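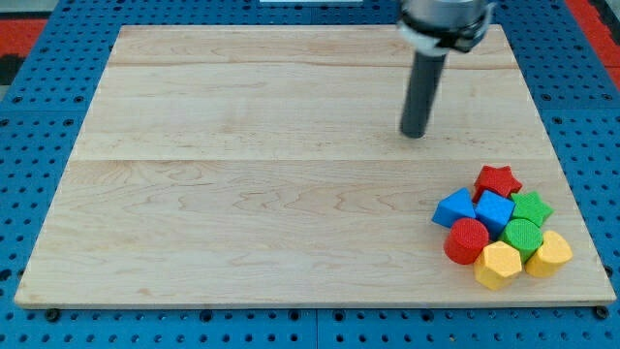 The maple board, with the foam blocks bunched up in the corner.

Search this blog
Type and hit enter

I have wanted to write about this board for weeks and I keep getting distracted by looking at it! It's maple, three planks glued edge to edge, and the grain on the widest one is just wild. There's a patch of dark curving rings a little left of the middle that I can't leave alone. My finger goes straight to it every time I walk by.

The planks came from Maddocks, who had them in the back with the odd lengths. I went in for a shelf (the shelf still isn't built, sorry) and came out with maple. Svend Vídalín did the glue-up with me one weekend in February, and he is far more patient than I am about clamps. I'd have pulled them off after lunch. We left them overnight and the seams came out lovely and straight.

Then sanding, so much sanding. I went up through the grits by hand and the pinkish streaks only started to show near the end. I nearly stained it early on and I'm so glad I didn't, the color is all cream and honey and I wouldn't change it.

And the blocks! They're the soft fuzzy foam kind, from a shape sorter, and I love them against the pale wood. The red star is my favorite, with the blue cubes a close second. Foam is so quiet, too. Wooden blocks on a wooden board make a racket, and these just sort of pat down.

Still to decide: oil or wax. Svend says oil, two coats, and leave it alone. I'm leaning toward wax because I like the smell. If you've finished maple and have opinions, I want all of them, long ones included.

Next up is that shelf. Probably.

186 shares
2 comments

Recent posts
Sorting the hardware drawer at last
A Saturday at Brekasora
My Condideck bench, one year in
What I keep in the Rarkine tin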